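Trivwood Kitchen Table Notes

Hello, and thank you for stopping by! Trivwood is a small collection of notes on the everyday things that gather on a kitchen table — the sponges, the tubes, the pots — put together by Anjana Karunaratne and Michalis Kokkinos over one long May.

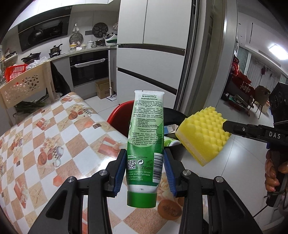
Hand cream (herbacin kamille, 75ml) and a yellow sponge over the checkered oilcloth.

Each note gives the item, its room and any label text, kept in the original language. Corrections are very welcome — write to Anjana.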